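Print this page | E-mail this page

Folding station being automated, what happens to the people on it?

Samira Azar

I work the finishing side at Drindomari, a linen and towel laundry outside Hurkwood. We do hotels, two gyms and a nursing home. I have been on small-piece folding for a long time and I train most of the new people who come onto that table.

In October we were told at the start of a shift that the company is bringing in something called Grorkora for the towel and blanket tables. The way it was explained, there will first be a stretch where a few of us fold with grippers in our hands in place of our fingers, and the movements get recorded. After that there will be arms at the tables and the recordings are used to teach them. The sheet line was already mechanical before I came and nobody on my shift remembers it being any other way, so I don't have anything to compare this to.

The production manager said no layoffs are planned. He also said he couldn't put that in writing. Four of us were asked to do the gripper work and I am one of them. I haven't said yes or no yet.

What I would like to know from people who have been through it:

Does the folding rate change while you are doing the recorded folding? Our target is 1000 hand towels a shift and part of our pay is tied to it. I tried the grippers for an hour and I was nowhere near my normal speed.

Can they use the recordings to grade us? I fold faster than I fold neatly toward the end of a shift and I know it.

What jobs were left afterward, and were they paid the same? I am not against the machine. My wrists are bad and I wouldn't miss the blankets. I just want to know what I would be agreeing to.

Also if anyone has tips for using the grippers themselves, I'll take them. The thin blankets slide away from me every time.

Print this post | E-mail this post

rosco_linen

Don't do it. You are training your replacement and they aren't going to pay you extra for it. My brother-in-law's plant did the same with packing and now there are fewer packers. Say your wrists hurt and let someone else.

Print this post | E-mail this post

Yara Hijazi

I was a folder, then I did the recorded work for most of a winter, and now I am a cell attendant at a commercial laundry that has arms on two of its tables. I'll go through what you asked in order. Some of it will depend on your plant.

The rate. Get this settled before you start, and get it on paper even if they won't put anything else on paper. You will be slow. Everybody is slow with grippers. You have two fingertips a side where you used to have five, you can't feel the hem, and you have to look at things you haven't looked at in years. I counted my first full week and I had 1474 pieces for the week, mostly washcloths. By hand I would have passed that before the end of the second day. If I had been on my old piece rate I would have lost a lot of money.

What we got was our own average. They took what each of us had earned per hour over the months before, and paid that flat for every hour at the recording table, including the time spent waiting for somebody to restart the software. Ask for those words: including waiting time. There is a lot of waiting. One of the women on our shift agreed to base pay only and regretted it inside of a week. She had it corrected later but they didn't go back and make up the difference.

Ask as well whether the hours count toward your shift bonus if you have one. Ours didn't at first. It was an oversight in payroll and it took until the next pay period to fix.

Grading. Ask who sees the recordings and what they are allowed to be used for. At our place the rule was that supervisors couldn't pull them up, and pieces were tagged by table number with no name on them. In practice there were so few of us that anyone could have worked out who was on which table on a Wednesday. So a rule about names is only worth so much. What you want is a sentence that says the recordings won't be used for discipline, for setting rates, or for reviews. Our shop steward wrote one and management signed it without much argument. If you don't have a steward, write it in an e-mail to your manager as your understanding of what you were told, and keep the reply.

On neatness, I wouldn't worry. The people running it told us to fold the way we fold, including the fixes. If you drop a corner, you pick it up and go on, and they want that too. The bad fold that gets corrected is useful to them. What they didn't want was us being extra careful in a way we never would be on a normal shift. I'd been pressing every fold flat with the side of the gripper, which I never do by hand, and I was asked to stop.

Jobs afterward. We had more people on the folding tables before than we have now. No one was let go, which I say with some care, as people left in the usual way and their places weren't filled. If you only look at who was walked out the door, the answer is none. If you look at how many folders a new person could hope to work with, the answer is fewer. rosco isn't wrong about that part. I do think he is wrong that refusing changes it. Two people at our plant refused, the recording went ahead with others, and those two were the last to be offered the attendant spots. I don't think that was fair but it is how it went.

The attendant job is a different job. You feed the table, you clear tangles, you pull out stained and torn pieces, and you step in when an arm has picked at the same corner several times and got nowhere. It is easier on the wrists and harder on the feet. It is also lonelier. At the folding table we talked all day. Now I am between two cells and the nearest person is over by the ironer. I hadn't thought about that when I signed up and it is the thing I would tell you to think about most.

Pay went up a little for me, and only after the title was changed. For the first months I was doing attendant work on a folder's rate. Ask when the title changes, and to what.

What the machines do well at our plant is flat towels that are all one size. Fitted items still come to people. So do anything with ties, baby blankets with satin edges, and most of the gym towels when they come out of the dryer in a knot. Since you train new people, point this out early. Somebody has to decide what goes to which table, and a person who knows linen does that better than a person who knows arms. I asked for that work and got part of it.

Now the grippers. For thin blankets, hold one end down before you do anything with the other. Most beginners go at it with both sides moving, and the cloth just follows them around the table. Pin the far end with one gripper and leave it there. Bring the other in low, with the tips open, and close on a ridge where the cloth is already bunched up. You can't pick up flat cloth off a smooth table easily, there is nothing to get hold of. If there's no ridge, push the cloth a little toward the pinned end to make one.

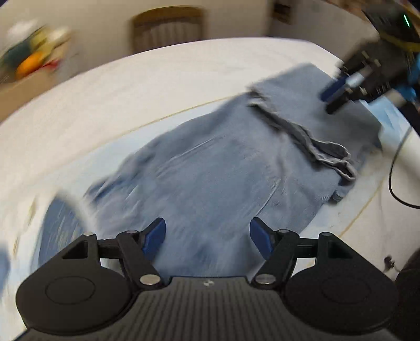 One blue finger pad clamped on the far end of the cloth, the other pair open over the wrinkles.

Don't try to take all the wrinkles out first. Pull once from the end, let it lie, and start the fold. Small wrinkles go when you bring the edges together. Frayed edges are a nuisance, they make it hard to see where the real corner is, and I would set those pieces aside if you are allowed to choose.

Keep your elbows in. I had mine out like wings for the first days and my shoulders hurt more than my wrists ever did. Ask for the table to be raised if you are tall. Ours was set for somebody short and no one thought to say anything. And ask for a limit on time at it. We did two hours, then went back to ordinary work, then two more after lunch if we wanted. On that pattern I was all right. The one time I did it straight through a shift I couldn't open a jar that night. With wrists that are already bad I would see whoever handles health and safety at your plant first and have it noted.

Print this post | E-mail this post

Samira Azar

Thank you Yara, this is the kind of answer I was after. I hadn't thought about the waiting time. When I tried the grippers I spent a good part of the hour standing there, and I assumed it was my fault.

I wrote to the manager about the rate and about what the recordings can be used for. He answered the first one — flat hourly average, all four of us, waiting time included — and said he would have to ask about the second. I told him I'll start once he has.

I also tried holding the far end down the way you describe, just with my hands and a thin blanket on my own table. It does stay put. What did you do about the fleece ones? Those bunch up fine, but then I can't get them to let go of the pads.

Print this post | E-mail this post

Yara Hijazi

Open the tips wide and drop the gripper a little before you back away. If you pull straight up, the fleece comes with you. And wipe the pads at every break, lint builds up on them quickly.

Hold out for the second answer. It took ours a while too.

Print this post | E-mail this post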